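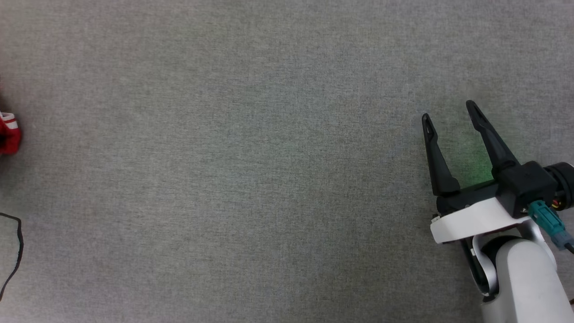 Our work this period on the Tirno project has been mostly about one question, which we put to you in the spring proposal in rather grander words: can a robot learn to tidy a lived-in room from short demonstrations, if those demonstrations are recorded from more than one point of view? I am glad to say we are getting somewhere, and I hope you will forgive a few paragraphs on how. The floor turned out to be the stubborn part. A gray carpet like this one, flecked all over and with no seams to go by, gives the depth estimate very little to hold on to, and our first policy tended to misjudge how far the open fingers were from the pile. We now train on the head view and the wrist view together, and the two seem to correct each other nicely.

In October we finished recording the 600 demonstrations promised under the second work package. Of these, 200 are held back for testing and will stay untouched until the final evaluation (I have been strict about this, to the mild despair of the students!). Each demonstration is short, a single reach or pick, and we label the moments where the fingers open and close. The labeling took longer than planned, as labeling does, but it is done, and the Dadira storage server you paid for has held up very well.

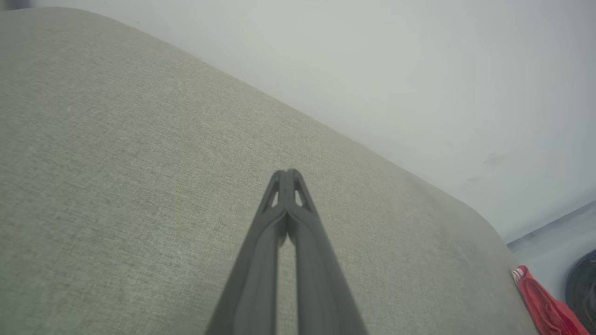
Efthymia Kyriakidis
Principal Investigator, Kontogiannis Laboratory

Upholstery has been the happier story. With the fingers nearly closed over a plain woven cushion, the wrist camera gets the weave of the fabric itself, and the model uses that fine grain to judge its distance. Bright cloth lying off to the side, like the red piece with the white stripes, used to pull the attention of the network away from the target. We added 5 training variations with colored fabrics in the background, and the pull is much weaker now, though I would not yet call it gone.

Two matters remain open. The comparison with the Goltent baseline has to be rerun with both cameras, as our earlier run gave it only one and that was hardly fair to it. We would also like to move 2 weeks of the robot time set aside for kitchen work over to carpeted rooms, at no change to the total budget. If you are comfortable with that, a short note back is all I need, and I will send the revised schedule along with the test plan.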